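Catégorie : Supports de cours > Hygiène et entretien des locaux

Module 9. Consommables de surface : mouchoirs en sachet souple

Le sachet souple se pose à plat, rabat vers le haut. Il perd sa tenue à mesure qu'il se vide : on le remplace avant affaissement complet. Position retenue : milieu du plateau, accessible de chaque côté.

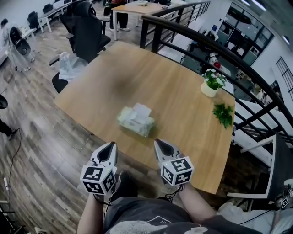 Les végétaux en pot restent en bordure. Feuilles et brins tombés sont ramassés avant l'essuyage, effectué dans le sens du fil du bois.

Exercice (G. Henriques) : rédiger la fiche de poste d'une table, 13 lignes maximum.

33 partages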